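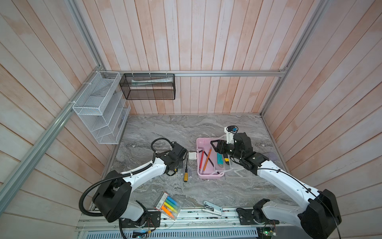

Flurstead Review | Issue 114 | Page 18

Clearing a desk is among the least admired of household chores, and it remains a hard one to hand over to a machine. At Jesar, the automation firm led by Deirdre Coughlan, two-armed robots have been set to it since May. Pencils belong in the tray, small items in the clear compartment box beside it. A stapler, a screwdriver and a packet of highlighters each call for a different grip.

The firm's present trial, known as Ulis, comprises 300 attempts at a full tidy. Darragh Gilmartin, who keeps its records, reports that single objects are now handled with fair success. Long sequences are less dependable. A pencil that rolls under another may halt the work for six minutes, and a person must then step in.

Costello, a stationery wholesaler, has asked whether similar arms could repack returned goods on its shop floor. Ms Coughlan has advised the company to wait. "We can offer patience and a steady hand," she said. "We cannot yet offer speed, and a packing bench requires it."

A further round of trials, with drawers added, will begin on Wed 17 October.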